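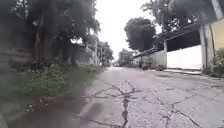
Progress Report No. 2

April 2023

Mokport Oral History Project
Prepared by Khrystyna Demchenko for the Tunstall Fund

We have now recorded 50 residents, most of whom warned us they had nothing to say and then said it for two hours. Transcripts stand at 945 pages. Fahad Sial has checked 182 of them and would like it noted that he is still cheerful.

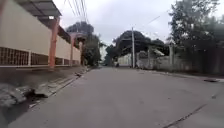 Spending is on track, apart from batteries – we underestimated batteries. The Dolska dialect glossary is late, as two contributors disagree on the word for soup. 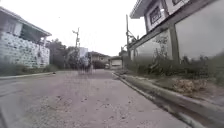
Next steps

Finish the Nendard interviews by June. Settle soup. Send the fund a sample chapter, with the libelous parts taken out.

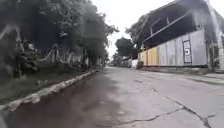
Cracked concrete along the road.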